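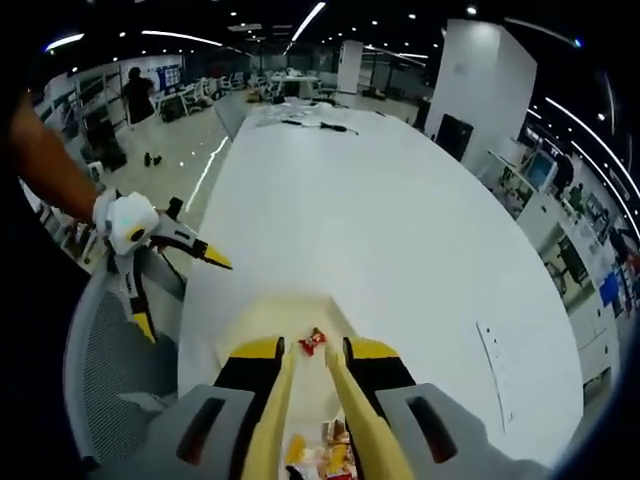
Pinces tenues à la main, table blanche, petit emballage rouge et blanc entre les doigts.

Skuva-Table – fiche du jeu de données
Version du 20 août 2021

C'est quoi
Démonstrations de rangement sur table, faites par des humains avec des pinces à main. 1215 séquences dans cette version. Question de départ, toute bête : est-ce qu'une machine sait débarrasser une table de bureau ? Réponse courte : pas encore. Les boîtes rigides, ça va. Les emballages souples, non.

Contenu
– 4 tâches : ramasser, trier, empiler, passer d'une pince à l'autre
– 155 séquences mises de côté pour le test, ne pas entraîner dessus svp
– vidéo + ouverture des doigts + trajectoire
– consigne en français pour chaque séquence, parfois une seule ligne

Collecte
Deux sites, Mestach et Arerthorpe. Bureaux ordinaires, lumière du plafond, rien de réglé exprès. Optique très grand angle, coins noirs : c'est brut, à vous de recadrer. Les séquences d'Arerthorpe commencent en mai, celles de Mestach après.

Problèmes connus
– 305 séquences sans consigne relue, champ "relu" à 0
– décalage entre vidéo et ouverture des doigts sur les premiers enregistrement, correctif en cours
– objets petits et légers sur-représentés. Pas de vaisselle, pas de linge
– gauche et droite inversées dans quelques fichiers de passage, voir notes/passage.txt

Référence
Modèle Zoëga, config par défaut. Attrape à peu près tout ce qui est rigide, écrase ou rate les sachets. Le tri marche mal dès que deux objets se touchent. Chiffres complets dans resultats/, pas encore mis au propre.

Usage
Recherche seulement. Des gens passent à l'arrière-plan – ne pas chercher à les identifer. Pour signaler une erreur : ouvrir un ticket avec le numéro de séquence.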